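Aishwarya Kandasamy on odds, ends and the shed shelf

I'd been told to bring a box of my own junk, so I turned up at Aishwarya Kandasamy's place in Painemal one cold June morning with two shopping bags of it (a tea strainer, three dead torches, a lid I've never found the pot for) and felt a bit sheepish handing it over. She tipped the lot out on the bench before I'd even taken my coat off.

"Oh, this is nothing," she said. "You should see what people bring me in spring!"

Aishwarya runs Kandine, a sorting service for sheds, garages and those kitchen drawers you have to shut with your hip. She started it six years ago after clearing her father's workshop, a job she'd set aside a weekend for. It took 18 days. "I was cross for the first two," she told me. "After that I was having a lovely time, and my husband had to come and get me for dinner."

Her method begins with a jumble bin. Everything goes in mixed, kitchen things with tool things, and she won't let you pre-sort. I asked why on earth not, as my instinct is always to make neat little piles first. "Your piles are where you hide stuff," she said. "You make a pile called 'miscellaneous' and then it goes back in the cupboard for another 30 years."

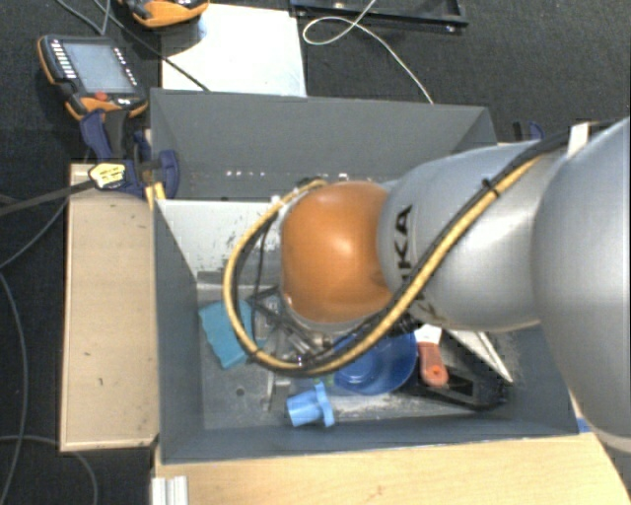 Sponge, blue bowl, an orange-red handle: a jumble bin.

She wipes a bin out when the job's over and not before, and she was quite firm with me when I went looking for a cloth.

From the bin, each thing gets picked up once and given a room. Kitchen, laundry, shed, or the Asadwood crate, named for the street where her favourite op shop used to be. Sponges are the ones people argue over, she says. Is it for dishes or for the car? "If you have to ask, it's for the car. Please don't put it near a plate."

Small plastic bits are harder. Caps, knobs, the odd little valve handle, all the colours of a lolly jar, and every one of them belongs to something. Aishwarya gives them a single jar and a single year. Her friend Brenda Bustos, who was in and out with cups of tea while we talked, reckons that's far too generous. "I'd give them till lunch," Brenda called from the doorway.

I asked about bowls, being a person with too many. She laughed and asked how many I'd used that week. I said two. She just looked at me.

My own bags took us most of the morning. The tea strainer stayed, the torches went, and the lid is in the Asadwood crate, although I did ask whether I could think about it overnight.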